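Automation on the packing benches at Brotton: an update from the floor

In May the Brotton site moved part of its sample packing work to two-armed robot stations supplied by Hesix. I have supervised the packing benches there for several years, and this post records what has changed for the staff who work on them.

Before the change

Each sample tray was filled by hand. A full shift produced 600 trays, and most of the labour lay in reaching, placing and checking. Sore wrists and shoulders were the most common complaint raised at the Monday meeting.

Present arrangements

The stations now handle a share of the small packaged goods. Staff who formerly filled trays are assigned to set-up, inspection and the correction of misplaced items. Every operator received 15 hours of paid training, and no position was removed from the roster. Management has undertaken to review staffing levels again when the Mameck line is converted.

Some matters remain unsettled. Wrappers are harder to place than rigid items, and operators have asked for clearer authority to stop a station. The pay classification for inspection work is also still under discussion. Several colleagues have told me that they miss the conversation of the old benches, where people stood side by side.

A snack wrapper in the gripper at the right-hand side of a divided tray, with a small white block in the upper-left compartment:
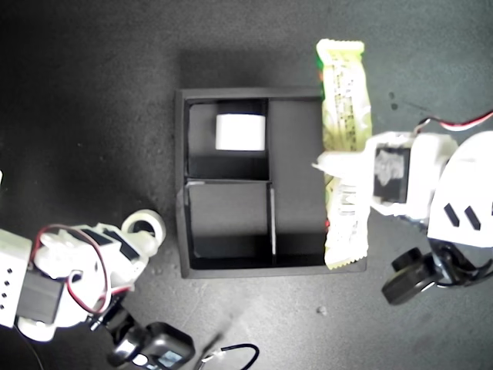
Questions from staff

Written questions may be left at the Kurup office before the afternoon shift. I will publish the replies on this blog as I receive them.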